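## News from the bench: teaching an arm to change a hard drive

Several of you wrote in after the February newsletter wanting to know what became of the drive-swapping project, and Maureen Penrose has been nudging me (kindly, and then rather less kindly) to get something down on paper before the details go stale. So put the kettle on, as I have never been any good at keeping these short.

For those who joined us lately, the job is easy enough to describe. At Plurberg we look after a great many desktop computers that come back from offices, and a good share of them need the hard drive taken out before anything else can happen. The drives sit in plastic caddies that slide into a cage inside the case. You squeeze, you wiggle, you pull, and out it comes. A person picks it up in an afternoon. We would like an arm to pick it up too, and the way we are going about it is to show it, over and over, and keep a recording of every go. The recordings are then handed to the learning side of the house, where Iker Lorente and his very patient computer try to make something of them.

When we last wrote, we had 693 recordings and a good deal of optimism. We now have 3201, and I would say the optimism has settled into something a bit more useful. The first batch taught us a great deal, mostly about our own habits. Saturnino Prieto had done nearly all the guiding himself, and Saturnino is a tidy man. He always came at the caddy from the same side, always at the same gentle speed, and always set the case down square to the bench. Iker trained on that lot and got an arm that did a lovely impression of Saturnino so long as the computer was exactly where Saturnino would have put it. Shift the case by the width of a thumb and the arm would carry on to the old spot and close its fingers on thin air, looking very sure of itself.

So the second round has been all about variety, and this is where most of our time has gone. We wrote a little deck of cards, and whoever is running the session turns one over before each go. A card might say to turn the case a little, or to leave the cables hanging where they fall, or to start with the arm high up and off to one side. Chelsea Oakley made the cards and has been adding to them ever since, and some of her later ones are downright mean. There is one that asks the person guiding to miss the caddy on purpose and then recover. I was doubtful about that one, I'll admit! I thought we would be filling the collection with mistakes. But Iker was keen, and he was right to be. An arm that has only ever watched perfect pulls has no idea what to do when it finds itself a little to the left of where it ought to be, and the recovery goes are where it learns to shuffle back over and try again.

We also changed who does the guiding. There are 8 of us on the rota now, and you really can tell us apart in the recordings. Aurelio Salcedo goes in fast and then slows right down for the last little bit, like someone parking a car in a narrow street. Maureen pauses before she grips. Chelsea never pauses at all. I am told that I hover. For a while we worried that all these different manners would muddle things, and there was a proper debate over lunch about whether to write down one agreed method and make everyone stick to it. In the end we settled on agreeing the order of the steps and leaving the style alone. Everyone has to find the caddy, grip it by the plastic and never by the drive itself, draw it out along the line of the rails, and carry it clear before turning it. How you get from one to the next is your own affair.

The bit about gripping the plastic deserves a word. A drive has bare parts on its underside that don't thank you for being squeezed, and the caddy has perfectly good tabs and edges to hold. People do this without thinking, which is a nuisance, as it means we hadn't thought to write it down. A fair number of our early recordings had the fingers pressing on places they shouldn't, and they all "worked" in the sense that the drive came out. We had to go back through and mark them as ones not to learn from. It was slow going. Saturnino and I shared it between us over a run of long evenings, with biscuits.

The labelling in general has been a much bigger job than any of us guessed. Each recording gets a short note in plain words saying what was being attempted, and then marks along its length for where each step begins and ends. That sounds like nothing at all. But where does "finding" the caddy stop and "gripping" it start? When the fingers touch? When they begin to close? Maureen wanted one answer and Aurelio wanted another, and for a fortnight we had half the recordings marked one way and half the other before we noticed. (It was Chelsea who noticed. It is nearly always Chelsea.) We went with the moment the fingers begin to close, and the older marks have all been moved to match, and I would rather not talk about how long that took.

The view the arm learns from is the one by its own fingers, very close in, with the gripper always poking into it. When you are used to standing over a bench it takes some getting used to. You lose your sense of the whole computer and you gain a tremendous amount of screw, cable and shiny metal. I have become quite fond of it. It has also made me a better guide, I think, as you begin to understand what the arm has to go on, and you stop expecting it to know about things that are off behind its shoulder. 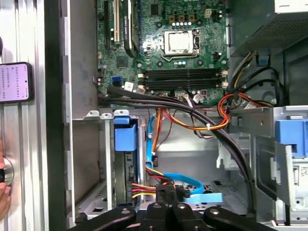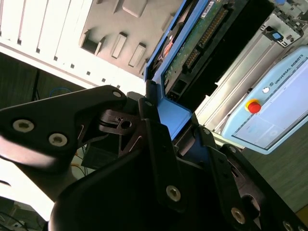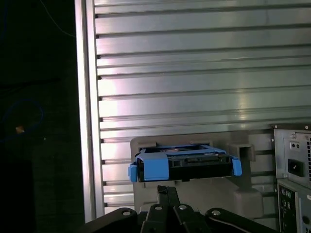 Shine has been our other great trouble. Bare metal throws the light about, and a caddy that is plain as day from one angle can half disappear into the glare from another. Our first thought was to get rid of it. Aurelio hung a sheet over the lamp, and for a day or so everything was soft and even and beautiful, and the results went up nicely. Then Iker pointed out that the places we hope to send this arm will have whatever lights they happen to have, and that we were teaching it to work in a tent. So down came the sheet. Now the lamp gets moved as one of the cards, and we record in the morning as well as late in the afternoon when the sun comes in low and makes a real mess of things. The results dipped, as we knew they would, and they have been creeping back up since.

Cables are the thing I would most like to hear from readers about. A rigid part stays where you left it, and a cable doesn't. It springs, it sags, it catches on a finger and comes along for the ride. When a person is working they simply nudge it out of the way with a knuckle and never remember having done so, and when you are guiding an arm you have no knuckle to spare. We have tried treating the nudge as a step of its own, with its own marks, and we have tried leaving it as part of the reach. Neither has felt quite right. The folk at Cleder, who do something similar with wiring inside cabinets, told us they keep a separate collection of nothing but cable-nudging and mix a little of it in with everything else. We have started on one of those, and I will report back when there is enough of it to say anything sensible.

You will be wondering how well the arm does on its own. I am going to be a bit careful here, partly from superstition. On cases of the kind it has seen plenty of, it gets the caddy out more often than it doesn't, and when it fails it now tends to fail politely, by stopping short. On kinds of case it has never met, it is still rather lost. It will often find the caddy and then pull in the wrong direction, so we clearly need more examples where the rails run differently. Olmedo have very generously offered us the loan of a stack of older machines for exactly this, and Saturnino is going over with the van to fetch them, so expect him to be unbearable about the traffic.

Putting a caddy back in has turned out to be quite a different animal from taking one out. I had imagined, in my innocence, that we could more or less play the recordings backwards. Iker was very gentle with me about this. Coming out, the rails guide you and any small error sorts itself out as you go. Going in, you have to meet the opening squarely, and if you are a touch off the thing jams, and then you are pushing on something that will not move. We have 2 people working only on putting back for the moment, Aurelio and Maureen, and they have their own cards and their own steps and a slightly competitive air about them. I think it suits them.

A few bits of housekeeping before I let you go. The guiding notes have been rewritten, with the new rule about where gripping begins, and the copy pinned up beside the bench is the one to follow. Please throw away any older printouts, especially the one with the coffee ring that keeps coming back. If you are on the rota and you have a go that feels odd to you, say so in the note and leave it in the pile, and let Iker decide. We lost some good ones early on to people being hard on themselves and deleting as they went. And if you shift the lamp, turn over a card first, so that the shift gets written down.

Roughly once a month we will be holding an open bench, where anyone at Plurberg can come along and guide the arm for an hour, whether or not they have ever touched it before. Newcomers make wonderfully different recordings, and Brovavis have asked if a couple of their people might join in, to which I said yes at once. Chelsea has the sign-up sheet. She would especially like to hear from anyone left-handed.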